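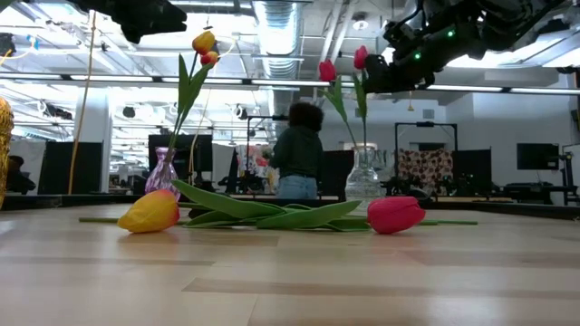

Sakalauskas replies that artificial tulips look wrong in glass, as the bare stem ends show. Fair point. It depends on the glass.

A ridged or textured vase breaks up the line of the stem. Plain straight-sided glass hides nothing. I use a purple one with twisted ridges and a clear one with a textured body. Neither has water in it on my account.

Stems first. Mine are the Nunodley ones, wire core, sold in bundles. Wire is 34 cm uncut. Too long for a small vase: the head goes over and takes the vase with it.

Bend before you cut. Fold the bottom of the wire back on itself, test the height, then decide. A folded stem also sits more firmly in a narrow neck.

Leaves next. They come packed flat against the stem. Open them by hand from the bottom up. The lowest leaf should clear the rim.

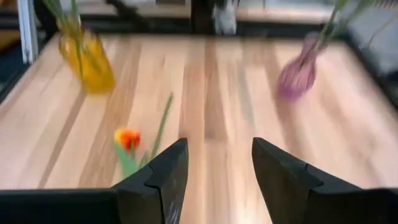 Can you wash them? Cool water, a drop of washing-up liquid, then dry them head down. Keep the cut end of the wire out of it or it rusts.

Colour. Yellow-orange and red go together without any effort. Pink I keep in the clear vase. Black tulips are harder: against a dark wall they vanish, so they need something pale behind them.

Number per vase. One or two in a small one. A single tulip can lean, and a lean looks natural. Three in a narrow neck all stand to attention.

Lay the spares on the table with the heads pointing both ways. The bundle stays flatter and the petals don't crush each other.

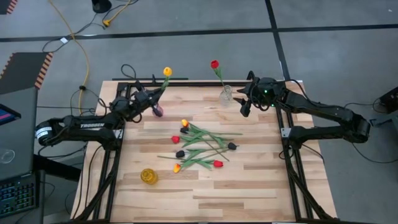 Pull from the top of the pile, never the middle. The leaves hook round each other and you end up lifting the lot.

Storage is a Kanness shoe box, lid on, away from the window. Reds fade first.

Next post: daffodils.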